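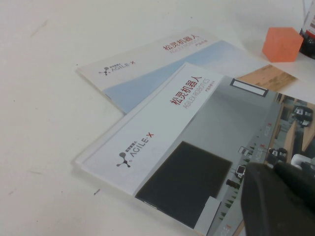 Wanda Wilczyńska was told by a reseller that the quote is only good through April, and she would like to hear from people who have already rented before she signs anything.

Home Ask Topics Log in

Renting a small arm from Werna, worth it or not?

So the offer is their Lumbridge starter plan, 458 a month with a minimum of 3 months. You get a tabletop arm, a two-finger gripper, a wrist camera and phone support. I want it for moving flat stuff around, mostly folders and leaflets, and I've never programmed anything fancier than a thermostat. I have a pile of brochures from other makers too (AgileX is in there) and I can't tell from any of them what life with the thing is like on day one. Does the rental get you going, or am I paying to read manuals?

Bielecka
I had that same plan for two terms at our training shop and I liked it — the phone support is the real product. They walked me through calibration and stayed on the line till I had it. Glossy paper was my headache! Fingers want an edge to grab, and a leaflet lying flat doesn't give you one. Ask them for the suction cup before you sign. Mine was 20 extra a month and I'd pay it again. Also check who covers return shipping, my contract had that on page two in tiny print.

Nerow
too expensive, buy used

lumpy_socket
Used is fine if you can fix one, I can't. I went month to month with them, which they don't advertise. It's 495 that way, so a bit more, but I sent the arm back after the first month and was glad I could. Setup took me a whole evening, and the camera mount needed a longer screw than the one in the bag.

Contact us | Copyright, all posts belong to their authors | Back to top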